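Hiwot Tamiru was already in the parking lot behind the Brostow library when I got there at 7:30 in the morning. The flu shot clinic did not open until 9, and she wanted to look at the doors.

"Last year people came in and went out the same way," she said. "By ten o'clock you had a line going in both directions through one door. So this year it's in at the back and out on Clokar Street."

Tamiru is the public health nurse for Brostow. She has held the job for nine years and works out of two rooms in the basement of City Hall. In most months her work is lead tests, school vaccination records, restaurant complaints and calls from people who have been bitten by something. In October it is flu shots, and this year the city has asked her to hold the clinics in four neighborhoods instead of in one gym.

The reason was a map. Over the summer her office marked where people who got their shots last year lived. Most were within walking distance of the gym or had driven there. The blocks past the rail yard, where a lot of older tenants live, were close to blank.

"I knew it would be uneven," she said. "I didn't know it would be that uneven. There's a building on Rugemalira Avenue with a lot of people over 70 in it, and we had two of them. Two people came from that building."

She went there in August to ask why. The answers were mostly about the bus. The route that used to stop outside the building now turns off before it, and getting to the gym meant a transfer and a long wait outdoors. Some tenants had tried the chain pharmacy downtown and given up on the appointment website. One woman told her she had thought the clinic was only for city workers, since the flyer had the city seal on it and a picture of a firefighter.

"That one was our fault," Tamiru said. "I picked that picture."

The new flyer has no picture. It has the address, the hours and the words "No appointment, no charge" in four languages. Marin Milošević, who runs the print shop across from City Hall, set the type and talked her out of a fifth line explaining what influenza is.

"He said people know what the flu is," she said. "He was right, and the letters got bigger."

The library clinic is the third of the four. Setup is plain: folding tables, chairs spaced along the wall, a sign-in desk, and a corner with a screen for anyone who would like some privacy. The vaccine travels in a cooler with a thermometer that Tamiru checks every 30 minutes and writes down on a sheet taped to the lid. If the reading goes outside the range, the doses cannot be used. She has lost a batch once, in her second year, when a refrigerator at the old office was unplugged over a weekend so that someone could vacuum.

"I called the state and told them, and they were decent about it," she said. "Now there's tape over the plug."

I asked whether people argue with her about the shot itself. She said fewer than I might think. Those who don't want one generally stay home. The ones who come have questions, and they are often the same questions: whether the shot can give them the flu (it cannot), whether last year's still counts (it does not), and whether they can get it with a cold. For a mild cold the answer is usually yes. With a fever she asks them to come back when they feel better.

"I try to answer at the speed the person is talking," she said. "If somebody's been worried about it for a week, you don't want to give them the answer in four words."

Olga Marinho, who was working the sign-in desk, is a retired school secretary and speaks Portuguese with many of the people who come in. She told me that the form is the slowest part of the visit. It asks for an insurance number, and although the shot is free either way, people without a card tend to stop writing when they reach that box.

"They look up at me and I say, leave it," Marinho said. "I say it all morning."

Tamiru has asked the state to move the box to the bottom of the page. She has not heard back.

The first person through the door was Armindo Quintela, who is 81 and had come with his son Rui. He had his sleeve rolled up before he reached the desk. Rui Quintela drives a delivery truck and has to be at work by 11. He said he would not have been able to take his father to the gym last year even if he had known about it.

"It was a weekday afternoon," he said. "Who's that for?"

Tamiru heard him and wrote it down. Of the four clinics this year, two open in the morning and two run into the evening. She would like a weekend one, but the city pays overtime after noon on weekends and the money is not in her budget. The whole program, with supplies, comes out of a line that has gone up once since she started.

She does not have totals for this year yet. The first clinic, at the fire station, was slow. The second, in the lobby of the building on Rugemalira Avenue, ran out of chairs. She counted 25 people from that address before she stopped keeping track of where they lived and went to help with the line.

After the last clinic she will go back to school records, which are behind. There are home visits as well, for people who cannot leave their apartments. She does those herself, with a small cooler on the passenger seat, and they take up most of November. Anyone in Brostow who needs one can call the nurse's line at City Hall and leave an address and a time that works. She returns the calls in the late afternoon.

I asked what she would change if she could change one thing. She thought about it while she moved a chair back against the wall.

"The bus," she said. "I can't do anything about the bus. But you asked."
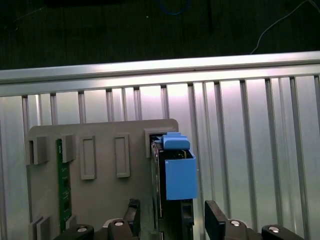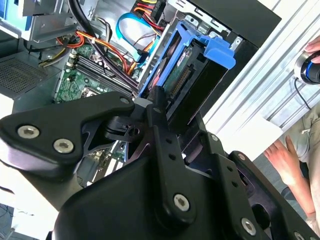 First picture, a gray plastic fixture plate in front of a ribbed aluminum panel. Second picture, a black gripper at an open desktop computer tower.

The fourth clinic will be held at the Favum Street community center, with doors open from 4 to 8 in the evening. Enter from the parking lot side.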